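Planner rejects handover poses when both grippers are within reach of the object

Posted in: Motion planning and control
Tags: dual-arm, collision model, handover

Leonie Riedl
Our group operates two arms from a single Plivbridge planning node. When one gripper presents a cup to the other, the planner returns "no valid goal" in 58 of 438 requests. Single-arm requests complete normally. Padding on all links is 14 mm. Which setting should be reviewed first?

Perkero
Please review the padding. A value of 14 mm on the fingers closes the gap that the second gripper must enter. We apply 2 mm to finger links and retain the larger value elsewhere. The held cup must also be attached to the wrist of the holding arm in the planning model - otherwise it remains a fixed obstacle at its last detected position. Contact between the cup and the receiving fingers should be permitted only during the final approach.

Cookware or other items at the sides of the table should remain in the model as ordinary obstacles. Cables are not covered by the standard link shapes and require a separate allowance at the wrist.

Somard
Same problem in July. Restarting the node cleared it for us. We did not investigate further.

Reference view for the reply by Perkero, with the cup in the jointed fingers of the left arm and the right gripper a short distance away:
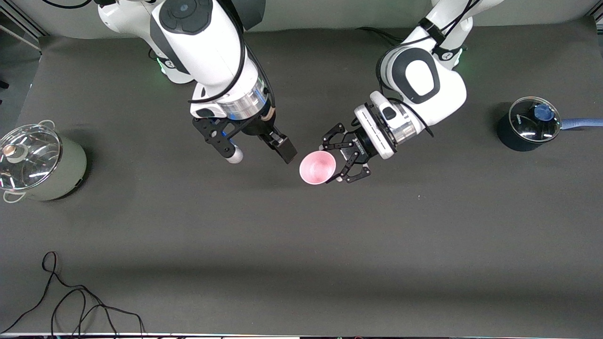 Related topics in this section
Attaching held objects to a wrist link
Separate padding values for each link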